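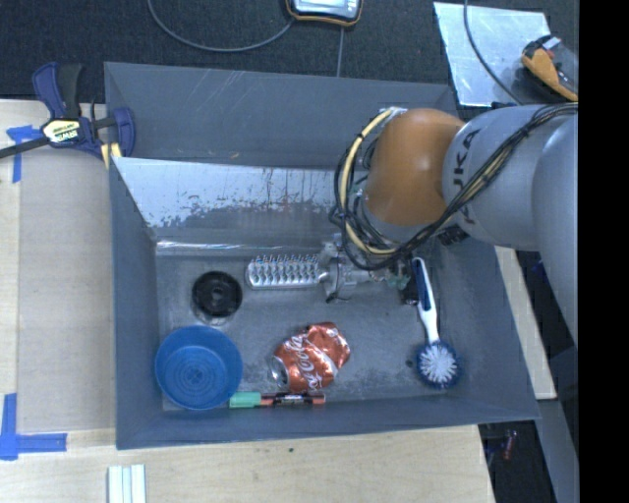

I have a soft spot for ferries, and I mean the slow ones, with the vinyl benches and the coffee that tastes like the inside of a thermos. So when friends ask me how to get from Ostlow out to Gositz, I always say take the boat, and they always look at me like I've suggested going by mule.

The bus takes 95 minutes. The ferry takes most of the day, if you count the wait at Matar, and I do count it because the wait is half the fun. There's a bakery up the hill from the dock and a bench with a view of absolutely everything, and you can sit there with a bag of something warm and watch the fishing boats argue over space.

My friend Clémence Fleury thinks I'm nuts. She has two weeks of vacation a year and she'd like to spend them at the place she's going, thank you very much. Fair enough! I can't really tell a person with a job and two kids that she should give up an afternoon to sit on a deck in the wind. But I've done that trip both ways, and I couldn't tell you one thing about the bus except that my knees hurt.

The boat I remember. I went over in June with Rongrong Qiu, who gets seasick in bathtubs, and she spent the first hour with her eyes shut and the next three talking to a retired couple from Trivier who were carrying a tomato plant to their daughter. They told us where to eat, where not to eat, and which beach has the nasty current. We followed every bit of it and had a much better week than I'd planned for us.

What bugs me is that the travel sites don't even list it anymore. You type in the two towns and up comes the bus, then a rental car, then a flight (a flight! for that distance!). The ferry company still runs 6 sailings a week in summer, but you have to call or walk up to the window. I'm sure people would ride it if they knew it was there. Maybe not thousands of them, but enough to fill those benches on a Tuesday.

I'll admit it isn't cheap. I paid $13 more than the bus fare, and then there was the bakery. It also gets canceled when the wind picks up, so please don't book it for the day before your flight home. I did that once and ended up sharing a very expensive taxi with a man and his cello.

Still, if you have one loose day in your trip, put it on the water. Bring a sweater — even in summer — and sit on the left side going out, where you get the cliffs.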